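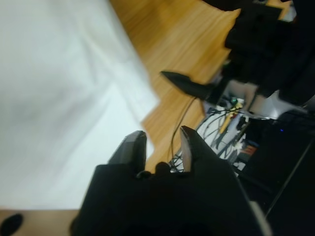
Laddale commented under my last post that life is too short to fold a plain white T-shirt, and that a heap in the drawer does the job just as well. I read that over breakfast and went straight off to fold one!

I love folding. There, I've said it. It started when I moved to Gikside with one chest of drawers and far too many tops, and it has become my favourite bit of a Sunday – kettle on, radio low, everything smoothed out on a big table.
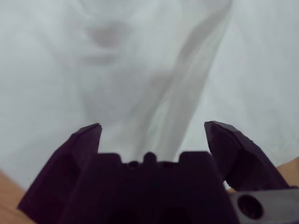
White cloth, my favourite thing to fold.

A wooden table beats the bed every time. The bed sinks under your hands, so every crease you press out comes back somewhere else (I did it that way for years and blamed the shirts). I go sides in first, then sleeves back, then up from the hem in 2 goes. 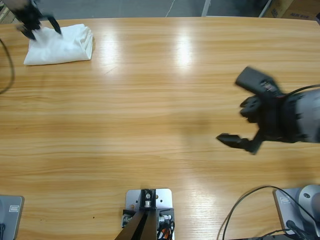
The rough rectangle

Don't fuss over it! If one end comes out fatter than the other, give it a pat and carry on. My drawer is the middle one of the old Plorkden chest, and mine stand on their edges like records, so a bit of a bulge helps them stay up. Roughly 80 fit if I'm strict, though I'm hardly ever strict.

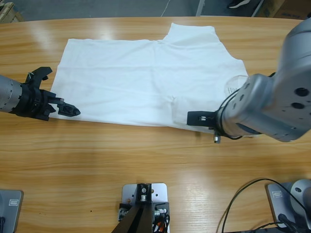 T-shirt laid flat on the table, wrinkles and all.

Next week I want to have a go at fitted sheets – wish me luck, and Laddale, you're welcome to keep your heap.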